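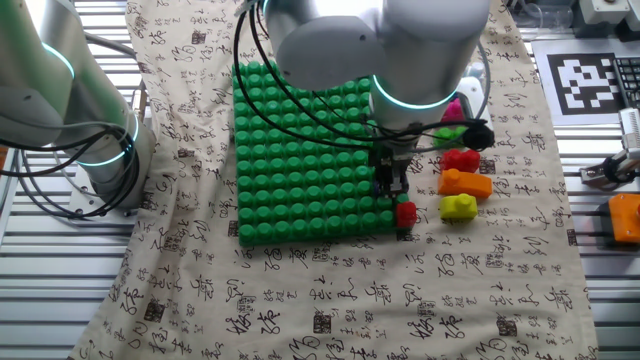
Stirneck opens rental of its two-arm practice bench to schools and small workshops

March 27, 2021 – The equipment company Stirneck has started to rent out its Trirnik bench, a table with two robot arms, to technical schools, small workshops and other users who do not want to buy such equipment. Until now the bench was only for sale. The rental is handled by Idis, a service company that will also deliver the bench, set it up and give the first training.

The shortest rental period is 15 days. A customer who wishes to keep the bench longer can extend week by week, and 70 percent of the rent already paid is taken off the price if the customer decides to buy. According to Idis, the first 11 benches are ready for delivery and most of them are already reserved until July.

The Trirnik bench is made for learning and testing small handling jobs, such as picking up a part, turning it and pressing it into its place. The package has two arms with grippers, the metal table, a camera for the wrist, printed markers for calibration, and software which records the movements of the arms together with the camera pictures. The user can save a recorded movement, play it again more slowly, or give it a name and join it with others into a longer program.

Toy building blocks are the first task in the training book. The learner has to bring colored blocks, one after another, from the side of a studded baseplate onto the plate. The blocks are not a part of the price and every customer can use what he has.

"Some visitors smile when they see the toys," says Lăcrămioara Voicu, who leads the training at Idis. "Then they try it. The block must be straight over the studs before you push. If it is a little bit turned, it will not go in, and the gripper pushes the plate away. It is the same problem as with a plug and a socket, only cheaper when you make a mistake."

She advises beginners to place the first block at a corner of the plate. There the camera sees two edges at the same time, and it is easier to judge if the gripper has come to the right place. The middle of the plate looks the same in all directions and is left for the second lesson.

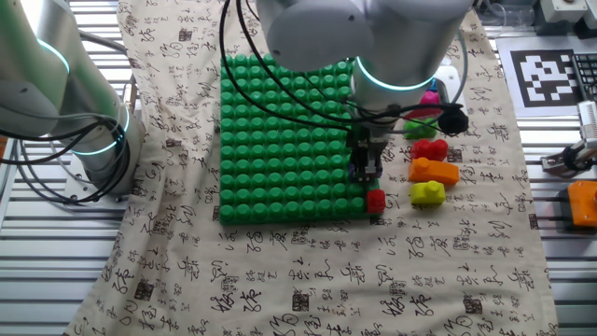 A gripper above the corner of the baseplate, where a small red block sits. More blocks lie on the cloth at the right.

The second arm can be used in different ways. In the first lessons it has no task and is parked at the side of the table. Later it can hold the plate or hand over a part. The software has a simple protection against collision: the user draws a border for each arm, and an arm that comes to its border slows down and stops. When both arms must work in the same area, the border can be opened for a named part of the program only.

Halima Rashidi of the Simiyu workshop school had the bench on trial before the rental was announced. The school teaches electrical assembly to adults, and it had no robot before. In her opinion the setting up was easier than expected, but the calibration took patience.

"The instruction for the marker is one page and it should be three," she says. "We put the marker under the lamp and the camera did not find it, the light was coming back too strong. We moved the marker to the other side of the table and then it was good. It is a small thing, but we lost a morning with it."

Stirneck says that the instruction has been written again and that it now includes a page about lamps and windows. Customers who received the older version can ask Idis for the new one.

The trial at Simiyu also showed that the surface under the work is important. The table top has grooves, and small parts can stand unevenly on it or fall between the slats. The school put a cloth over it, and the learners liked that the parts did not slide so easily. Angelica Abella, product manager at Stirneck, says that any flat cloth or thin mat will do if it does not cover the marker. A strong pattern on the cloth is usually no problem for the software, she adds, but very shiny material should be avoided.

What the customer must prepare

For a rental the customer needs a room on the ground floor or a lift, a normal power socket with grounding, and a computer of his own with keyboard and screen. The table is delivered with the arms already mounted. Two persons from Idis bring it in and stay for the first training, which takes one working day. There must be free space on all sides of the table, so that a person can walk around it when the arms are switched off.

The cables of the wrist camera ask for some attention. They hang in loops so that the wrist can turn freely, and in a program with many turns they can come in front of the gripper. Elibariki Rugemalira, service technician at Idis, recommends to run every new program first at low speed and without parts on the table. He has seen users who fixed the cables very tightly with tape, and this is worse – the plug at the camera is then pulled at every turn.

If something breaks, Idis promises to answer within one working day and to exchange an arm within 48 hours. The exchange is free for normal wear. For damage after a collision the customer pays a part of the repair, and the amount is written in the contract. Gripper fingers are counted as wearing parts and one spare pair comes with each bench.

Still some wishes

Not everything is ready. The software has its menus only in English for the moment, and recorded movements cannot yet be moved from one bench to another without a new calibration. Rehema Ndung'u, who repairs measuring instruments in a small workshop and tested the bench for her own use, finds this the biggest weakness.

"For a school with one bench it is okay," she says. "I would like to prepare the work at my place and send it to a colleague who has the same bench. Today he must teach all the points again."

She also missed softer fingers for the grippers. The metal ones hold a plastic block well, but she did not want to use them on painted housings, and she made covers from rubber hose. On the other side she was satisfied with the recording, which she uses mostly to find out at which moment a grip went wrong. The camera picture and the position of the arm are shown next to each other, and one can step through them slowly.

Abella confirms that soft fingers are planned as an accessory. For the transfer of programs between benches she does not want to give a date. A version is in test inside the company, she says, and it works for simple pick and place tasks, but the pressing of parts still needs correction by hand.

Customers who are not sure if the bench fits to their work can send a few of their own parts to Idis before they sign. The technicians try them with the standard grippers and send back a short video with their remarks. This test is free of charge for schools. Workshops pay a fee, and it is returned if a rental follows.

Requests for the rental and for the parts test are taken by the Idis service desk. New dates for delivery will be given out in July.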